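How to budget for your first robot arm (and still have money left for the bits that matter)

Posted 11 February 2025 by Zoriana Kushnir

So you have the go-ahead to buy a robot arm. Brilliant! I've helped set up a fair number of small cells at Sorkum now, and I still get a kick out of the first day one moves. I also still get emails from people who spent the whole pot on the arm and had to wait until the next financial year for something to put on the end of it.

What follows is the way I plan a purchase these days. You'll need a spreadsheet, a tape measure and a quiet afternoon.

Step 1: Write down the jobs before you look at any arms

List what you want picked up, how heavy it is, how wide it is and where it has to go. Weigh things with a kitchen scale if you must. Kieran Oakley in our workshop keeps a crate of the most awkward items and brings it to every supplier demo, and I'd copy him without shame.

Remember that the gripper counts towards the payload. An arm that looks generous on paper can feel quite mean once you've bolted on a gripper, a flange and a camera.

Step 2: Make five lines in the spreadsheet

Arm and controller
Gripper, adapter plate and spare fingers
Mounting, table and floor fixings
Safety assessment and any guarding
Training, test objects and small stuff

Put a figure in every line, even if it's a guess, and colour the guesses yellow. When a quote arrives, turn the cell white. It's very satisfying watching the yellow disappear!

Step 3: Ask for the delivered price

Quotes vary a lot in what they leave out. On our last order the adapter plate was another 294 pounds, and the carriage was on a separate sheet altogether. Ask about cables, software licences, the teach pendant and what happens after the warranty ends. Ask for lead times in writing too. We were told 6 weeks and waited 9, which was fine, only because Mogens Stougaard had left slack in the plan.

Step 4: Measure the room

Doorways, lifts, sockets, the lot. Mark the full reach of the arm on the floor with tape and walk round it. Then work out what it will be fixed to. A solid mount costs more than most people expect, and a wobbly one will ruin every careful position you teach.

Step 5: Hold something back

I keep 1000 pounds untouched until the arm has been running for a month. You only find out what's missing by using it – a longer cable, softer finger pads, a second table. If you haven't spent it by then, put it towards spare fingers.

Step 6: Plan the test objects properly

Test objects are the cheapest line in the budget and the one I enjoy most, so please don't leave it at zero. Go round the discount shops and buy a mix of shapes, with some things that bend and some that don't. Plastic fruit and veg in a wicker basket gives you plenty of curves to practise on, and a pot of artificial tulips is a lovely test for a two-finger gripper: it has to take the pot by the rim with stems and leaves right between the fingers. Add a saucepan for the long handle and you've got a good first month of work. Put the receipts under small stuff, and buy two of anything you like the look of.

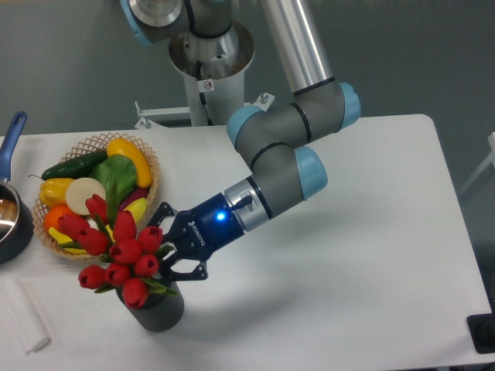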